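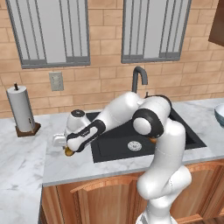 Sourdough crumpets, and the joy of a starter that won't behave

I've had my starter going since January and I am still ridiculously pleased with it. It came from the bread stall at Vamville market, a spoonful in a jam jar with a rubber band round it, and for the first fortnight it did almost nothing. I fed it, I moved it nearer the boiler, I moved it back again. Then one Monday I came down at 7 and it had pushed its lid off and was making its way along the shelf!

The trouble with a lively starter is the leftovers. Every time you feed it you're supposed to throw some away, and I can't bear to. I tried crackers (fine, a bit dull), then pancakes (lovely, but there are only so many pancakes one household can get through), and then somebody at the stall said crumpets and that was me sorted for the rest of the winter.

If you've only ever had crumpets from a packet, please do have a go. They taste of something, for a start. There's a bit of tang, and the bottoms go properly crisp in the pan, and the holes - oh, the holes. I stood over the first batch watching them open up one after another and let my tea go cold.

My batter is very simple. A big mugful of leftover starter, a pinch of sugar, a bigger pinch of salt, and right at the end half a teaspoon of bicarb, which makes the whole lot froth up like a bath. It should drop off the spoon slowly. Mine is usually too thick, so I let it down with a splash of warm water before the bicarb goes in. Low heat, greased rings, and leave them alone for 9 minutes. You'll want to turn them early. I turned an entire batch early and had flat little drums of glue, which I ate anyway. 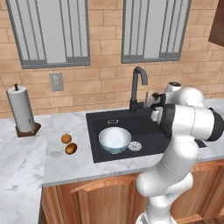

Flour, and a small obsession

I've been trying different flours as well, and this is where it gets a bit out of hand. The starter was raised on plain white from the corner shop and was perfectly happy. Then I bought a bag of wholemeal rye from Drirnance Mill and it went completely wild, doubled by lunchtime, smelt of apples. I now give it one spoonful of rye to three of white and it seems to like that best.

The mill is worth the trip if you're ever out Istdale way. It's up a track behind the church and they let you stand next to the stones while they're turning, and the floor hums under your feet. I came home with far too much flour and it's living under the bed, as the cupboard is full.

For butter I've gone back to salted. I did try the cultured one from Taşdemir, the grocer's by the bus station, and it's gorgeous on toast, but on a crumpet I want plain salty butter and lots of it, running down my wrist. Their sour cherry jam is another matter. I've had it on crumpets four mornings running and have no plans to stop.

They freeze well, by the way. Let them go cold, put a bit of baking paper between each one, and toast them straight from the freezer on the highest setting, twice. I've got 42 in there at the moment - a whole drawer of crumpets! - and the peas have had to move.

Next I want to try pikelets, which are the same batter without the rings, so they spread out however they fancy. If you make them with rye I'd love to know how much you use and whether the holes still come through. Leave me a comment, and tell me what you put on top.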